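Home News Projects Team Contact

Last updated: February

Hokance opens its kitchen sessions to outside teams

BRODLEY - I'm Aarti Dubey, I run data collection at Hokance, and I've been asked to write this release myself because I'm the one who keeps talking about it at lunch. So, the news first: starting in February, the kitchen-task recordings we've been making for our learning system, Lục, will be available to other teams who want to train on them. We're also taking requests for new tasks, and I'm really excited about that part!

A bit of background for anyone who hasn't followed us. Lục learns household chores from examples. A person guides the robot arms through a job - hanging a mug, picking up a carton, moving a cup from one stand to another - and we record what the cameras see along with how the arms move. Then we do it again with everything shifted a little. Then again. It's slow work and I happen to love it.

The first release covers 17 tasks, all of them things you'd do in a kitchen without thinking. Each task was recorded by at least two different operators, and that turned out to matter more than I'd guessed. I come at a mug from the side. Cúc Võ, who leads our operator team, comes in from above and is a good deal faster than me. Lục trained on only my recordings used to get stuck whenever a handle faced the wrong way (sorry, Lục). With Cúc's in the mix it had more than one way to go about it, and our tests got better right off.

"People ask me for the perfect run," Cúc told me when I said I needed a quote. "I'd take a run where you fumble the handle and fix it. The robot is going to fumble too, so let it see what you do next."

We keep those recordings. Every session in the release is marked as clean, recovered or dropped, and the dropped ones are in there with everything else. If you only want the clean ones you can filter for them, but please try the others before you decide!

The sessions were planned with Wemus, who wrote the software we use for sorting and labeling. They also talked us out of our first setup, which was much too tidy. We had every object standing up straight in the same place each time, and Lục got very good at that one kitchen and no other. Now the operators get a card before each session telling them what to move, tip over or turn upside down. There are 21 cards in the deck. I wrote seven of them and I'm told mine are the annoying ones.

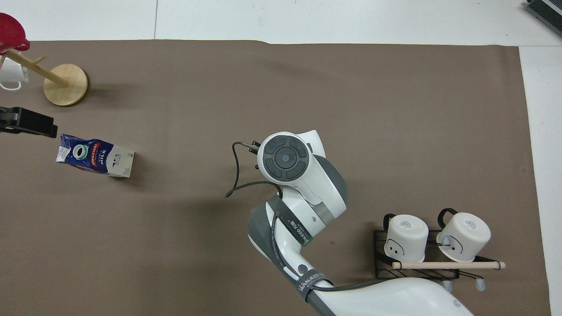
Two arms at work on the mat, with a milk carton on its side and mugs on both the wooden tree and the wire rack.

Teams who'd like access can write to us with a short note on what they're training and what kind of arms they have. Access is free for schools and for small labs. Companies should get in touch and we'll work something out. The download comes with the session cards, the labels and a plain-text guide that Cúc and I wrote together, including a page on the mistakes we made early on with camera placement.

For task requests, tell us the chore and the objects you have in mind. We can't do anything with heat or knives yet, and we're holding off on glass for now. Sorting, stacking, hanging and putting away are all fair game. Cúc is hoping somebody asks for lunch boxes - she has opinions about lids.

We'll post the next set of tasks on the Projects page when it's ready.

Press contact: Aarti Dubey, Hokance, Brodley
© Hokance. All rights reserved. | Back to top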